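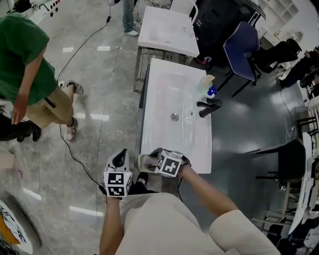 ### 3.2 Selection of households and basin types

The households were selected in two towns, Jillitz and Moltton, which take their drinking water from the same reservoir but have different tariffs. In Jillitz the water is included in the rent for most tenants. In Moltton every apartment has its own meter, and the bill is sent each quarter. We expected that this difference would be visible in the daily habits at the bathroom sink, and for this reason the two towns were kept separate in all tables.

In total, 40 households agreed to take part, and 32 of them completed the full diary. The other eight stopped during the first weeks, mostly because of a move or a long absence from home. Their data are not used in Section 4. The diary was filled in by one adult per household and asked for the purpose of each use of the tap: washing of hands, brushing of teeth, shaving, rinsing of small laundry, or cleaning of the sink itself. Uses shorter than a few seconds were often forgotten, as Mulder also reports for kitchens, and we come back to this problem in Section 5.

We divided the basins by the form of the bowl, because the form has influence on how people rinse. The first group has a deep bowl with a narrow bottom. The second group has a shallow and wide bowl, as in the white sink counter in Figure 3. In the shallow group, several participants wrote that soap and toothpaste stay on the flat part of the bowl and must be moved to the drain with extra water. Participants with a deep bowl gave this remark only rarely. The material of the basin was also noted, but almost all basins in the sample were white ceramic or a similar glossy surface, so that a comparison was not possible.

Flow was measured with a Berrada meter mounted under the sink, before the branch to the tap. The meter was read by the participant each evening. In Moltton we could compare these readings with the meter of the apartment, and the agreement was sufficient for our purpose. In Jillitz such a control was missing. The Gimex aerators already present in one building were left in place, because removing them would change the normal situation of the tenants.

The diary also contained a short question on cleaning. Participants who cleaned the sink with the tap running were asked to mark this separately. In January, 70 percent of the cleaning entries from Jillitz carried this mark. The entries from Moltton were lower in the same month, and the difference is discussed together with the tariffs in Section 4.3.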